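Our town, Panomcombe, has had an air quality sensor on the roof of the bus station for 2 years. In June I asked the council what it has been reading. A short thread on how that went.

The press office said the data was public. I asked where. They said on the website. I asked which page. They said they would get back to me, and to their credit they did, with a link to the home page.

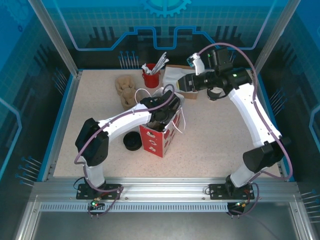
Two arms, one red gift bag.

Next stop was Trirkum, the firm with the contract. A very polite man explained that the sensor "reports when conditions allow." Conditions, I learned, means when it isn't smoky. Above 100 it drops offline to protect the equipment.

So on the worst mornings of winter, when you can taste the brick kilns from your kitchen, the official chart shows a tasteful gap.

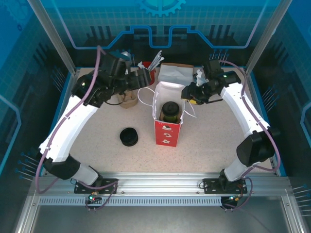 Carolina Arruda teaches chemistry up on the hill and keeps her own meter on the balcony. She sent me 60 pages of readings, hand-ruled, in pencil. The gaps in the city chart line up with her highest numbers – every one I checked.

I took this to Ezequiel Nieto, who chairs the environment board. He said balcony meters are "not certified." I asked who certifies them. Trirkum does. 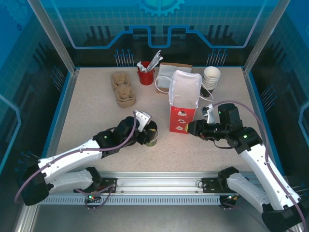 Holding the cup by its upper part.

The kilns, by the way, are inspected once a year with 30 days' notice. The owners told me they find this very fair. One of them offered me tea and shut the window before he poured it.

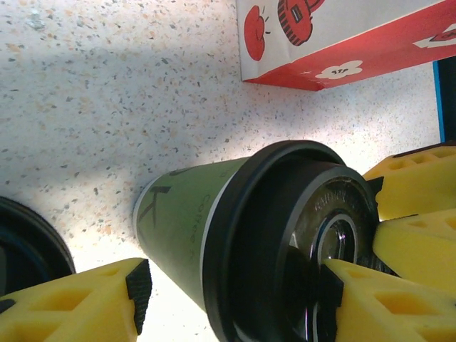

I've now filed a records request for the raw logs. The form asks for a reason. I wrote "breathing." It came back asking me to be more specific.

Will post the reply if there is one. Meanwhile Carolina's readings are going up tonight, pencil smudges and all.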